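# Why do old books smell like that?

Pick up the oldest book in your house. Put your nose in the middle of it and sniff. (If anyone asks, tell them it's science. It is.)

Old books have a smell that new ones don't. Some people say vanilla, others say almonds, grass or a damp shed. My friend Yamila Urrutia says her grandmother's atlas smells of biscuits, and she has gone off to get a biscuit so many times while reading it that she still doesn't know where Peru is.

## Blame the tree

Most paper is made from wood. Wood has a stuff in it called **lignin** (say LIG-nin), which works a bit like glue. It holds a tree stiff so it doesn't flop over in the wind, which would be embarrassing for a tree.

When wood is ground up for cheap paper, a lot of the lignin stays in. Years go by. Air, light and warmth slowly break it into smaller bits, and some of those bits are so light that they float off the page and up your nose. One of them is vanillin, the same thing that gives vanilla ice cream its flavour. Please don't lick the book.

Lignin is also why old paper goes yellow or brown. Leave a newspaper on a sunny windowsill for a few days and it will start to change colour. Your parents may think you've forgotten to put it in the recycling. Tell them about lignin until they leave.

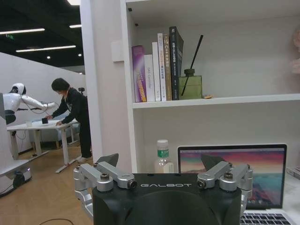 *Six books standing upright on a white shelf.*

## What about new books?

New books smell too, mostly of ink, glue and whatever was used to treat the paper. Every publisher has its own recipe, so two new books can smell quite different. Better paper has most of the lignin taken out, and it stays pale for much longer.

## How to look after yours

- Keep books out of direct sun.
- Stand them up straight. Leaning strains the spine, and they complain for years.
- Keep them dry. If a book smells of old socks, that's probably mould, and it needs a grown-up.
- Wash your hands first, especially after toast.

## Try it yourself

Find 3 books of different ages. Look inside the front for the year each one was printed and write it down. Now ask someone to close their eyes, sniff each one and put them in order from oldest to newest. Swap places and have a go yourself, then check the dates. My best score is one out of 3, and I write about this for a living.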